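Bullolell 共用办公区
帮助中心 > 工位与设备 > 桌面文具收纳
共用桌面、剪刀与纸质收纳盒 常见问题

适用范围:Bullolell 三层与四层共用工位、临时会议桌、收发台
更新日期:2023年8月27日
维护人:Tien-fu Hsu(空间运营)

本页汇总共用桌面上文具的存放、领用、清洁和更换规则。独立办公室内的桌面由租用单位自行管理,可参照执行。关于门禁、打印和快递代收,请查阅各自的帮助页。

一、适用对象与基本定义

1. 哪些桌面属于“共用桌面”?
未绑定固定使用人的桌面均属于共用桌面,包括四层的白色弧形长桌、三层靠窗的直桌,以及收发台旁的操作桌。绑定工位在桌沿下方贴有工位号,没有工位号的一律按共用桌面处理。

2. “桌面文具”具体指什么?
指由空间运营统一配发、不登记到个人名下的小件用品:剪刀、美工刀、胶带座、订书机、直尺、开箱刀。笔和便签属于消耗品,不在收纳检查范围内。个人自带的文具如果长期放在共用桌面上,按遗留物品处理,见第22条。

3. 收纳盒是什么规格?
现行收纳盒为 Melis 系列翻盖纸盒,牛皮卡纸材质,出厂为平板,现场折叠成型,不用胶水。盒盖与盒身后沿相连,向后翻开。成型后内高 91 毫米,可平放一把全长不超过盒底对角线的办公剪刀。旧款的黑色塑料托盘已停止配发,仍在使用的可以继续用到损坏为止。

4. 为什么改用纸盒?
主要有两点考虑。塑料托盘没有盖,刃口外露,保洁擦桌时需要逐件移开。纸盒平板状态下厚度小,库房里同样一层搁板可存放的数量远多于托盘。纸盒的缺点是怕水、边角易磨损,因此需要定期更换,规则见第四部分。

二、剪刀的存放

5. 剪刀用完后放在哪里?
放回最近一张共用桌的收纳盒内,不要求放回原来的那一盒。盘点按楼层汇总,不按单盒核对,所以同层之间的流动不影响库存。跨楼层带走的请在当天带回。

6. 放入时刃口朝哪个方向?
双刃完全闭合,刃尖朝向盒盖铰接的一侧,手柄朝向使用者。这样开盖后手先碰到手柄。平放于盒底,不得竖立,不得将手柄搭在盒沿上。

7. 盒盖必须合上吗?
无人使用时必须合上。取放过程中以及连续作业期间可以保持翻开,不必每剪一次合一次。离开桌面前往其他区域的,视为作业结束。
盒盖合不严多半是因为盒内物品超高或前舌折反。先取出超高的物品,再检查前舌是否压在盒身内侧。

8. 一个盒子能放几件?
以平放、不叠压为准。剪刀和美工刀不能同盒。如果盒内已有一把剪刀,其余空间可放直尺或胶带,不得再放带刃口的物件。

9. 剪刀可以直接放在桌面上吗?
作业期间可以。放下时闭合双刃,距桌沿至少一掌宽,刃尖不朝向座位。弧形桌的内凹一侧是坐姿位置,外凸一侧是通道,两侧都可能有人经过,尤其要避免刃尖探出桌沿。

10. 蓝柄剪刀和黑柄剪刀有什么区别?
蓝柄用于纸张、薄卡纸和封套,黑柄用于胶带、扎带和包装膜。胶带残胶会附在刃面上,再剪纸时会拖出毛边,两者混用后清洁工作量明显增加。颜色仅在本办公区内有效,不代表制造商的用途划分。
剪瓦楞纸板、塑料硬壳请到收发台借用开箱工具,两种剪刀都不适用。

蓝柄剪刀,白色桌面。
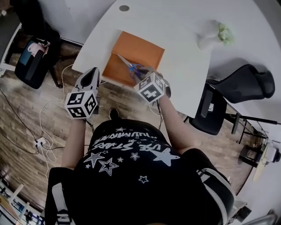
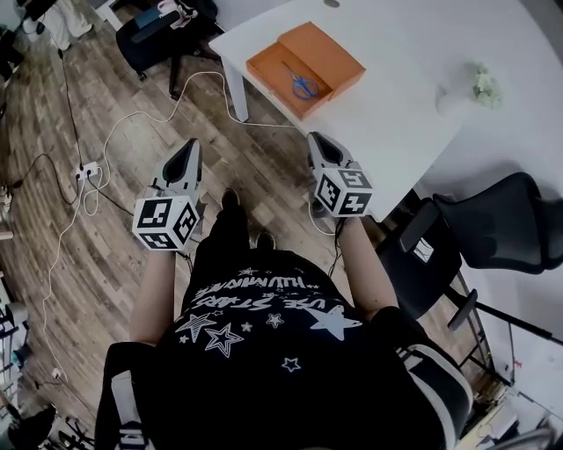
11. 左手使用者怎么办?
库房备有左手剪刀,手柄内侧刻有字母 L,凭工位卡领用,用后交回库房,不放入共用盒。普通剪刀左手使用时两刃会被推开,剪厚纸容易夹料,不建议勉强使用。

三、在桌面上剪裁纸张与卡纸

12. 共用桌可以用来剪裁吗?
剪刀作业可以,刀片作业不可以。白色桌面为光滑饰面,刀痕无法修复。需要用美工刀裁切的,请使用收发台旁操作桌上的切割垫。

13. 剪卡纸时有什么建议?
材料放平,留出要剪的一边略微悬起,用刃根到刃中段发力,不要用刃尖咬合。折痕处纸层受过压,剪到这里阻力会变化,应放慢。固定材料的手放在剪切线的一侧,手指不越过剪切线的延长线。
较大的纸板先折后剪,折线用直尺背面压出,不要用刃口划。

14. 文件夹、封套一类的材料能剪吗?
单层可以。带金属夹条的先拆下夹条,带塑料覆膜的用黑柄剪刀。剪裁前请确认里面没有留存的纸页。曾有人把装着合同的封套一并剪开,补件花了很长时间。

15. 剪下的碎料怎么处理?
纸质碎料投入蓝色回收桶,覆膜碎料投入其他垃圾。不要塞进桌面的圆形过线孔。孔下方是理线槽,纸屑会积在槽底,清理时需要断电并拆下挡板。今年已经拆过两次,都是因为碎纸和橡皮屑。

16. 纸盒平板如何折叠?
平板以印有折线的一面朝上放置。先折左右两侧壁,再折后壁并将两枚侧耳收入夹层,然后折前壁,最后翻下盒盖,把前舌插入前壁内侧。全程不需要剪裁。
如果侧耳插不进去,一般是模切毛边未清理干净,可用剪刀修去突出的部分,修量不超过一毫米。修多了盒身会松,只能报废。

17. 折错方向还能用吗?
折反一次可以压平重折,同一条折线反复折三次以上,纤维会断裂,侧壁立不稳。出现这种情况请换一张新平板,旧平板可裁开当垫纸使用。

四、纸盒的检查与更换

18. 什么时候应当更换?
满足下列任一条件即更换:
盒盖铰接线开裂超过全长的三分之一;
任一角部穿孔或侧耳脱出后无法固定;
盒底受潮后鼓起,或有霉点;
盒内有胶、墨水等擦不掉的污染;
前舌断裂,盒盖无法扣合。
边缘颜色变浅、表面起毛属于正常磨损,不影响使用,不作为更换理由。

19. 纸盒的使用寿命有多长?
没有固定年限。供货方 Clendbridge 给出的测试条件是干燥环境下开合 3000 次铰接线不断裂。实际使用中,先坏的通常是前舌和前角。靠窗桌面日晒较多,橙色会褪,褪色本身不影响强度。

20. 如何领取新盒?
在内部服务目录搜索物料号 337,填写楼层和桌号提交。每次最多申请 11 张平板,超过的需要 Tien-fu Hsu 审批。申请通过后到三层库房自取。旧盒压平后一并带来,由库房统一回收,不必写报废说明。

21. 盒子打湿了怎么办?
取出盒内物品,将盒子完全展开成平板,夹在两层吸水纸之间压平,自然晾干。不要用热风吹,卡纸受热不均会翘曲,重新折叠后盒盖对不齐。剪刀沾水的,擦干后再张开晾一会儿,轴部残留的水最容易引起锈蚀。

五、桌面上的其他物品

22. 遗留物品如何处理?
晚间巡检时,共用桌面上未收走的个人物品放入遗留物品筐,贴当日标签,保留十四天。食品当日清理。带刃口的个人物品另存于库房带锁抽屉,领取时需要核对描述。

23. 可以放花或小盆栽吗?
可以,每张桌面限一件,放在不影响坐姿作业的位置。鲜花请用不易倾倒的容器,水面低于容器口两指。不要放在收纳盒的正后方,开盖时会碰倒。也不要放在过线孔上沿附近,水会顺着孔进入理线槽。
包装纸和塑料套应及时拆掉。浅色花瓣掉在白色桌面上不显眼,压碎后会留下黄渍,用中性清洁剂可以擦掉,放置过久则较难去除。

24. 白色桌面怎么清洁?
日常用拧干的微纤维布擦拭。圆珠笔痕用少量酒精点擦,不要大面积涂抹。橙色卡纸受潮后可能掉色,桌面上出现淡橙色印子时,先用清水擦,再用中性清洁剂,不要用去污粉或魔力海绵,这两种都会磨掉表面光泽。

25. 圆形过线孔可以放什么?
只能走线。电源线、网线、显示器线由下往上穿,接头先过,线体后过。不得把笔、剪刀、胶带插在孔里临时存放。需要孔盖的可在服务目录中申请,带毛刷的孔盖能挡住大部分碎屑。

六、桌下与地面

26. 桌下的电源线应如何布置?
插排放在桌腿内侧,插孔朝外,线缆沿桌腿和墙边走。木纹地面上跨越通道的线缆需要加线槽压条。插排自带线长 3000 毫米,足够覆盖相邻两张桌面,不要再串接第二个插排。
发现线缆散在椅子滑动范围内,请先推开椅子再整理,不要直接拖拽线头。

27. 椅子应当放在哪里?
离开时推入桌下。网布办公椅的扶手高度高于部分桌面下沿,推不进去时先降低座面,不要硬推,扶手前端会磕坏桌边封条。扶手上带标签的椅子已编入资产清单,不要在楼层之间调换。

28. 地面上能放东西吗?
背包可以放在座椅正下方或挂在桌侧挂钩上。通道、金属架前方和插排周围不放物品。纸箱、纸盒平板不得贴地存放,拖地时容易吸水,整摞平板往往从最下面一张开始变形。

七、盘点与责任

29. 多久盘点一次?
每月一次,月底最后一个工作日下班后进行。九月的盘点会同时更换三层所有旧托盘,届时三层桌面上的文具将暂时收走一个晚上,次日早上恢复。
盘点只记录数量和状态,不追溯使用人。

30. 发现剪刀损坏怎么报修?
轴部松动、刃口崩缺、手柄开裂的,不要放回收纳盒。用纸包住刃口,交到三层库房,或者交给当班的 Gun-woo Noh。松动的轴不要自行拧紧,轴钉为铆接结构,拧动后间隙会更大。
刃面发黏不算损坏,用酒精棉片沿刃背向刃口方向擦拭即可,擦时双刃张开,平放在桌上。

31. 剪刀变钝了能磨吗?
库房每季度统一送外部磨刃。在此之前如果剪普通复印纸出现折而不断,可以更换一把,把钝的那把在手柄上缠一圈白胶带后交回。网上流传的剪铝箔、剪砂纸等做法不适用于带涂层的刃口,请不要尝试。

32. 丢失需要赔偿吗?
单件小额文具不要求赔偿。同一团队在一个季度内重复申领超过正常消耗的,运营会联系团队负责人了解情况,并视情况改为登记领用。

33. 带刃口的物品可以借出办公区吗?
剪刀可以借出,当日归还,在收发台登记楼层和数量。美工刀和开箱刀不外借。前往 Grullavier 会议中心布置活动的团队,请使用活动物料箱内的工具,箱内已有单独的清单。

八、访客与活动期间的特殊规定

34. 访客可以使用共用文具吗?
可以,由接待人负责归位。未成年访客参加的手工类活动,统一使用圆头剪刀,由活动组织者在活动前一天到库房领取,活动结束后清点交回。

35. 活动占用弧形桌时,收纳盒怎么处理?
把盒子合上,移到相邻的共用桌上,不要放在地面或椅面上。活动结束后由组织者移回。若活动本身要用到剪刀,可保留在桌上,盒盖允许全程翻开,结束时按第7条合上。

36. 拍摄或录像期间需要收走文具吗?
无需收走。拍摄方如需移动桌面物品,结束后恢复即可,线缆布置按第26条执行。

37. 本页没有写到的情况问谁?
物料与纸盒相关的,联系三层库房;桌面损伤、过线孔和插排相关的,在服务目录提交“工位维修”;规则本身有异议的,发邮件给空间运营,注明条目编号。提交后一般在两个工作日内答复。

相关页面
显示器支架与过线孔安装说明
共用办公区清洁时间表
收发台工具借用登记
废旧纸品与包装材料分类

返回帮助中心首页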